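件名: Re: [ビーズ手仕事ML] 糸替えの時期と、ゴムか、ワイヤーか

みなさん、こんばんは。栗色の玉ばかり集めている者です。
先週の糸替えの話題、うれしくて二回読み返しました。返信が長くなりそうなので、先に元の投稿を引いておきます。

> ブレスレットの糸替えについて質問です。
> 天然石と木の玉を混ぜたものを伸びるゴムで通していますが、
> 一年もたずにゆるんできます。みなさんは何を目安に
> 替えていますか。切れるまで使う派の方もいらっしゃいますか。
> それから、金色の座金やスペーサーを入れると
> そこから傷むような気がするのですが、気のせいでしょうか。
> ワイヤーに替えた方の感想も聞いてみたいです。

気のせいではないと思います! わたしも同じところで何度もやられました。金具の穴の縁は、玉の穴よりずっと鋭いことがあるんですよね。指で触ってもわからないのに、ゴムを通して数か月使うと、ちょうどそこだけ白く毛羽立ってくる。切れるときはたいていその場所です。

わたしの場合、切れるまで使うのはもうやめました。Zelletvilleの駅の階段で一度ばらまいて、拾い集めるのに電車を一本見送ったことがありまして……。あれ以来、玉と玉のあいだに糸が見えたら替えどき、と決めています。机に平らに置くより、片方をつまんでまっすぐぶら下げたほうが、すきまは断然見つけやすいです。 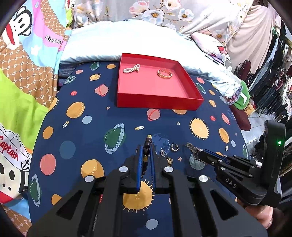

ゴムの太さの話をもう少しさせてください。穴に二回通せるなら、太いゴム一本より細いゴム二本のほうが、わたしは好きです。結び目が小さくなって玉の中に隠しやすいし、手首に乗せたときの曲がり方がやわらかい。こげ茶の玉に金色の座金をかぶせ、途中にも小さな金色をひとつはさんだ、写真でぶら下がっているような配置なら、座金の内側に結び目を引き込むという手が使えます。接着剤はほんの一滴で、乾くまで一晩は触らないこと。わたしはこの一晩が待てなくて、何本も台無しにしました(いまも朝五時に見に行ってしまいます)。

通す前にゴムを伸ばしておくのも、ぜひ試してみてください。必要な長さに切って、両手で軽く引いては戻すのを繰り返すだけです。これをやるようになってから、作って一週間でゆるむことがなくなりました。強く引きすぎると芯が弱るので、手応えが変わったらそこで止めます。

金具の穴の縁については、丸いやすりの細いものをくるくると回して当てるだけでもずいぶん違います。めっきが薄いものは地金が出てしまうので、外側には触れないように。やすりをかけたあと、いらない木綿糸を通してしごいてみて、引っかからなければ合格にしています。引っかかった金具は、わたしはピアスのほうに回します。

ワイヤーへの切り替えは、重い石なら大賛成です。去年から使っているSkitesiaというナイロンコートのワイヤーは、曲げぐせがつきにくくて気に入っています。ただ、つぶし玉が苦手な方は最初の三本くらいは練習だと思ってください。つぶしたあと指で引いて動くようなら、もったいなくても切ってやり直しです。つぶし玉の両脇を少しだけ遊ばせておくと、着けはずしのときに根元が折れにくくなります。ぎちぎちに詰めた輪は見た目がきれいでも、丸くならずにかくかくします。ここは本当に好みが分かれるところなので、ほかの方のやり方も知りたいです。

ついでに、しまい方も書かせてください。糸替えの間隔は、使い方よりしまい方で変わる気がしています。引き出しに山にして入れていたころは、金具どうしが噛んで、取り出すたびにゴムを引っぱっていました。いまは浅い箱のふたを開けて、一段に並べるだけです。パールの小物と黒い玉のブレスレットを同じ赤い箱に入れるのも見た目にはとてもきれいなんですが、パールは傷がつきやすいので、長くしまうなら薄い布を一枚あいだに置くといいですよ。

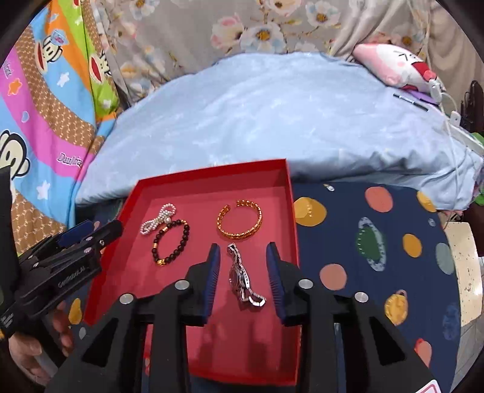 持ち寄り会のお知らせ

糸替えの話が盛り上がっているところなので、手を動かしながら続きをやりませんか。5月の持ち寄り会をTrothamの二階で開きます。定員は6名、材料の実費は261円です。ゴムは三種類の太さを用意しますので、手持ちのブレスレットをひとつ、切れていてもゆるんでいてもかまいませんから持ってきてください。ばらけた玉は小袋に入れて、順番が決まっているものは並べた写真があると通し直しが速いです。

丸やすりは一本しかないので、お持ちの方はぜひ。Bhuttoの端切れ箱も持っていきます。箱の仕切りや敷き布にちょうどいい大きさの布がたくさん入っていて、これが見ているだけで楽しいんです!

それと、過去の投稿で糸替えに触れたものを探したい方へ。まとめとして読みやすいのは投稿番号2,361で、ワイヤーの太さと石の重さの組み合わせが表になっています。2,779のほうは結び方の話が中心で、途中から猫に玉を転がされた話に脱線しますが、脱線の手前までにとてもいい図があります。

参加される方は、このメールに返信で「参加」とだけ書いてくだされば大丈夫です。ゴムの太さの希望があれば一緒にどうぞ。

栗色の玉ばかり集めている者より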